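Do hot streaks really happen?

You have probably heard a commentator shout that a basketball player is "on fire". She has made three shots in a row, so everyone wants her to take the next one. The idea is called the hot hand. Lots of fans, coaches and parents believe in it. Should you?

Start with a coin. Nobody thinks a coin gets excited, yet if you flip one 197 times you will almost certainly get some long runs of heads. Try it and write every flip down. Your list will look lumpy, and you might even think the coin is broken. 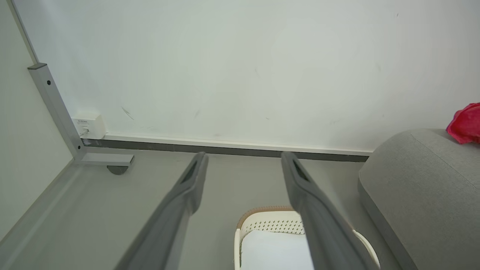 A player who makes half her shots is a bit like that coin. Some days she will sink five in a row by plain luck. We remember those days. We forget the boring ones when she went hit, miss, hit, miss.

At the Drurport junior league, the scorers wrote down 1,294 shots in one season. When they checked the shots taken right after three hits, the players did no better than usual. That doesn't settle it, mind you. One league is a small place to look. 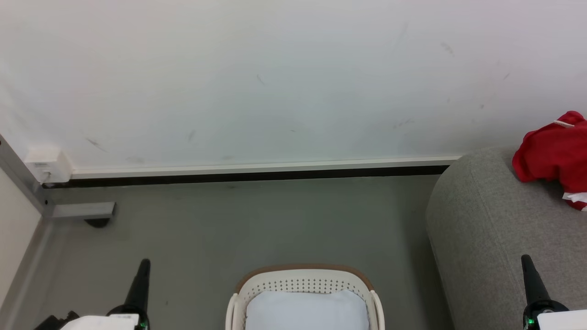

Tolera Teshome doesn't buy it, saying a player can feel it when her shot is working, and a coin can't feel anything. Fair point. But feeling hot and being hot are different things, and only one of them goes on the scoresheet.

There's another tricky bit. If a player looks hot, the other team guards her more closely, and she may try harder shots from further away. A small hot hand could be hiding behind all that. Some scientists who went back over the old numbers think it might be.
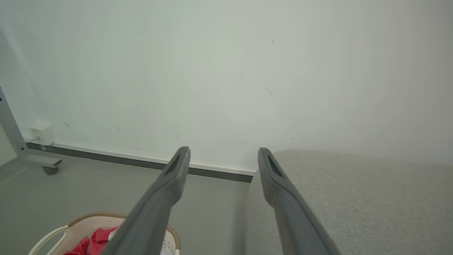

White wall and grey-green floor.

So be careful with anyone who is completely sure. Even when things happen by chance, they don't spread out neatly. 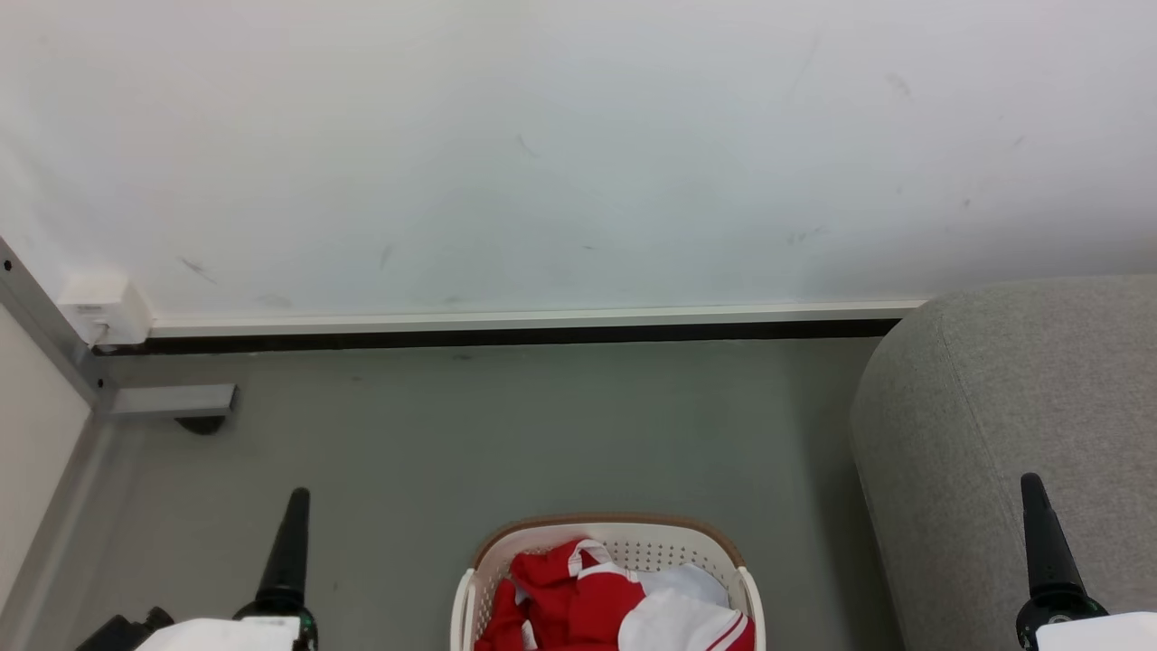 Luck makes clumps, and our brains love to find a reason for them. Have a look at the marks on the white wall. They are scattered all over, but there's a little cluster low down on the right side. You could make up a story about that cluster. You'd need more than the cluster to show your story was true, and it's the same with 14 good shots at practice.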